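The Ferry to Innes

I missed the ferry because of a sandwich. I want that on the record before my sister gets to you with her version, in which I overslept.
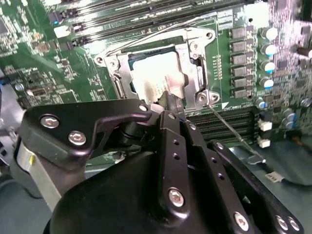
My sister's version, by the way, is that I've never caught a boat on time in my life, that I missed the very same one in June, and that if the Innes ferry left at midnight I'd turn up at five past with mustard on my chin. She said all this over the phone while I stood on the dock at Tummont watching the thing get smaller.

So okay, there was mustard.

The next boat wasn't for 50 minutes, and I had a wedding cake with me. Three tiers, each one in its own box, and the boxes in a garden cart I'd borrowed without exactly asking. The wedding was on Innes at four. I wasn't even a guest, I was just the baker, and this was the first wedding cake anybody had ever paid me for (60 dollars down, the rest on delivery, and I'd already spent the 60).

I parked the cart in the shade of the ticket office and sat down next to it. An old man was sitting there already with a dog across his feet. He looked at the boxes for a while.

"Fish?" he said.

"Cake."

He thought this over. Then he told me his cousin had a boat at Brulley, just up the shore, and it went over to Innes whenever his cousin felt like it, and his cousin generally felt like it after lunch. I asked how far Brulley was. He said it was a nice walk. I've learned since then that people with a dog that size should never be asked about distances.

I pushed that cart along the shore road with one hand flat on the top box. It was gravel most of the way. Every time a wheel hit a rut I heard a soft little noise from inside the middle tier, kind of a sigh, and I sighed right back at it. A truck went by and the driver waved! I waved too, with the hand that was supposed to be on the box, and we won't talk about that.

There was a boat at Brulley all right. It was upside down on two sawhorses, and the cousin was painting it.

"After lunch," I said, pretty much in tears.

"After lunch Tuesday," he said, and went back to his brush.

I turned the cart around. I don't remember much of the road back except that I ate a sugar rose. I'd made extras.

I got to the dock at Tummont just in time to see the second ferry come in, and my sister walk off it in her good blue dress with her shoes in her hand. She'd gone over to Innes on the first one, to help set up, and she'd come all the way back for me. She didn't say anything. She lifted the lid of the middle box, looked in for a good long time, and put it down again very gently.

"Do you have more frosting?" she said.

I had a whole tub of it, under the cart blanket. We used the bench on the top deck, and she held the tiers steady against the wind while I patched, and somewhere past the second buoy she asked, not looking at me, if there was any of that sandwich left.

There was half. I gave her the bigger piece of it.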